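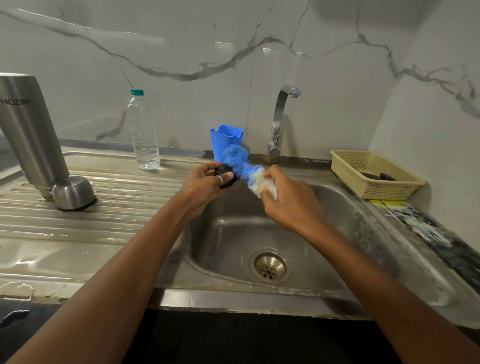

Pulling at a white tuft on the end of a brush over the kitchen sink.

Guides > Renting > Checking Out of a Vacation Villa

How to check out of a rental villa without losing your deposit

The last morning of a beach vacation belongs to the property manager. You may have paid for it, but you will spend it looking for a parking pass. My family has rented in the same stretch of villas for years, mostly at Gondar and twice at Priltham, and we have been charged for a missing pool key, a late departure and one shower curtain that I still maintain was like that when we found it. What follows is the routine we use now.

Before you travel

Find the check-out page in your rental agreement. It is usually near the back, after the paragraph on fireworks. Write down four things: the check-out time, the deposit amount, what the cleaning fee covers, and the number to call if something breaks. At Gondar the deposit on a two-bedroom is $150 and the cleaning fee is $174, and it took me three visits to learn that the cleaning fee does not include dishes.

Ask whether beach towels are counted. If they are, count them when you get the keys.

The day you arrive

1. Leave the suitcases by the door and walk through every room with your phone. Take pictures of the sofa cushions, the stovetop, the inside of the oven, the balcony screens and any wall with a mark on it.

2. Open the inventory list, if there is one. Ours at Priltham promised eight wine glasses and delivered five and a gravy boat. Email the office the same evening. A phone call is friendlier but leaves nothing to wave around later.

3. Test the dishwasher, the TV remote and the air conditioning. Report anything dead before you unpack.

4. Put the parking pass, the gate card and the pool key in one bowl. This bowl is now the most important object in the villa. Do not let anyone put chips in it.

The night before you leave

Eat what's left in the fridge. It will be a strange dinner, probably eggs with hot dog buns. Unopened dry goods can sometimes go to the front office, but ask first – the office at Gondar already has more pancake mix than it knows what to do with.

Run one load of laundry if you have your own machine, and only the towels. Most managers want the beds left unmade, with used sheets in a pile. If you strip them, check for pajamas. We have mailed pajamas home from that island more than once.

Rinse the sand off chairs and boogie boards at the outdoor shower. The bathtub is not the outdoor shower, whatever your children say, and drain calls are billed to the guest.

The last morning

5. Start the dishwasher before breakfast, then use paper plates. You generally only have to start it, but read your own agreement on this.

6. Take out the trash and find out where recycling goes. The bins at our building are behind unit 33, next to a gate that sticks.

7. Set the thermostat to whatever the card on the wall says. Close and lock the balcony doors. Lower the umbrella.

8. Look under the beds, behind the bathroom door, in the dryer and in the freezer. Chargers live behind nightstands.

9. Photograph the same rooms you did on day one, from the same spots. Then carry the bowl to the office and get a receipt for what's in it.

If they charge you anyway

Reply in writing within the time the agreement allows, attach both sets of pictures, and ask for an itemized bill. Be polite and a little boring. We booked one year through an agency called Okonkwo, who wanted $1082 for a sofa, and the arrival pictures settled it in two emails.

If you paid through a booking site such as Zollell, open a claim there too, and keep all the messages inside their system. Then put next year's check-out time in your calendar, an hour early, and don't tell the rest of the family.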